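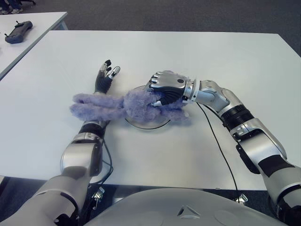 Poner Huerta Two-Arm Bench Robot

Equipment listing with notes from the open day at Waltbridge
Status: available to order, see our remarks before you do
Stock code: HU-212
Supplier: Poner, sold and serviced through Carnis

Overview

The Huerta is an upper-body robot with two arms and two multi-fingered hands. It stands at a table and works on whatever is put in front of it. Poner sells it for sorting, packing and what the brochure calls "general soft-goods handling." We list it because customers keep asking for it. We went to the open day at the Waltbridge works on 16th April to find out whether they should.

Short version: it's a well-made machine, the demonstration was more careful than most, and we still don't think the brochure describes what we watched. If you're buying for a research lab or a training room, read on. If you want to replace a packing bench, please call us first.

What we saw

Poner had three stations running. Two of them handled boxes and plastic bottles, and we have nothing much to say about those. Any decent arm with a suction cup can move a box, and it'll cost you a lot less.

The third was the one worth the drive. The Huerta was given a shaggy purple plush toy with long floppy ears, on a plain white table, and told to pick it up, turn it over and put it down on a marked spot. Long fur is a good test. It hides the shape of the thing underneath, it catches between fingers, and the ears go wherever they like. At one point they lay right across the left wrist while the right hand pressed down on the body from above. A gripper with two flat jaws would have made a mess of that. The four fingers of the right hand curled over the far side of the toy, and that is the kind of hold the sales people like to talk about.

We asked for the run to be repeated with the toy the other way around. Fair play to them, they did it without fuss. One of our repeats ended with the toy on the floor, and two more were stopped by the operator before we could tell which way they were going. Sulastri Pasaribu, who ran the station, didn't pretend otherwise. She told us the left hand is still "mostly there to hold things down," and from where we stood that was a fair account of it. We would have liked to read that sentence in the brochure.

Was it working on its own?

We asked this at every station and got three different answers. At the plush toy table we were told the motion was "learned, with supervision." There was a black handheld controller within reach on a second table, and staff stayed close by the whole afternoon. We did not see anybody steer the arms with it. We also weren't shown a log, and when we asked for one we were promised it by email. It has not come. Until it does, our listing says "supervised operation" and we won't change that on the strength of a video.

If you attend a later session, ask these things and write down the answers:

Who placed the object, and did they place it the same way each time?
Can I put my own object on the table?
What happens if I move it while the arm is coming down?
How many runs were stopped by hand today?

We got to try the second of those. They allowed a scarf (ours) and politely said no to a set of keys.

The hands

These are the best part of the machine. The back of the right hand has a glossy silver finish and the palm on the right hand is black and ribbed. The fingers are slim, and the ones on the right have dark tips. Poner quotes the tips as a replaceable part, which is good, though the price of a set isn't on the public sheet and we had to ask twice. Pack of ten: 100 dollars. They wear. How quickly depends on what you handle, and Poner would not give us a number of hours.

We have a worry about fibers. Fur, lint and loose thread will find their way into finger joints sooner or later. The manual says to brush the hands out after each session with soft goods. It says nothing about what to do when a brush isn't enough. Carnis can clean a pair on the bench, but budget for the time they're away.

The arms and table

Curved white and silver shells cover the arms, with ribbed black bands at the joints. It looks tidy. The cables look less tidy. One ran loose over the tabletop from near the right wrist during the soft toy work, and another looped down beside the left forearm. Poner says customer units will have cable guides fitted. Our advice is to get that on the order in writing, as the ones at Waltbridge didn't have them and there was no production unit to compare.

The robot does not come with a table. You need a rigid one with a flat, clear top. Carnis sells a suitable table, but you don't have to buy it from us and a solid workbench you already own may do the job perfectly well.

Specifications as supplied by Poner

We have not tested any of these figures. They are copied from the sheet handed out on the day.

Arms: 2
Hands: 2, multi-fingered
Reach, fingertip to fingertip: 1,685 mm
Height on standard stand: 1,566 mm
Power: single-phase, dedicated outlet advised
Control: Poner workstation (included), handheld controller (included)
Stop button: wired, table mounted (included)
Table: not included
Cable guides: included from September builds
Warranty: 12 months, hands 6 months

Note the last line. The hands are the reason to buy this robot and they carry half the cover. We asked whether that could be extended and were told it was "under review."

What the sheet leaves out

There's no grip force given for soft objects, only for a rigid cylinder. There's no cycle time for anything that bends. On the plush toy each run was slow, slower than a person by a wide margin - that's fine in a lab, where slow is often what you want, but a payback calculation built on the box-moving speed will be wrong from the first line. The sheet also doesn't say how much setup is needed for a new object. The word used on the day was "modest." Ask how many days that is.

Who it suits

University and college labs that want two capable hands on one body and have people to look after them. Training rooms. Companies with a development budget and a specific soft item they want to experiment with, provided somebody on staff can give it real time each week.

Who it doesn't suit

Anyone who needs it to run unattended. Anyone with a deadline. Small warehouses that have read the word "general" in the brochure and taken it at face value.

Ordering and viewing

Price on application. Carnis does not take deposits on the Huerta without a viewing, and that is our rule, not Poner's. Viewings are held at Waltbridge by appointment and last two hours. Bring your own objects, the more awkward the better, and say so when you book so that Poner can't tell you at the door that it wasn't arranged.

Lead time is currently 14 weeks from a signed order. Delivery and installation are quoted separately. Spare fingertips, cable guides and the hand cleaning service can be ordered from the Huerta accessories page.

This listing will be revised when the run log arrives.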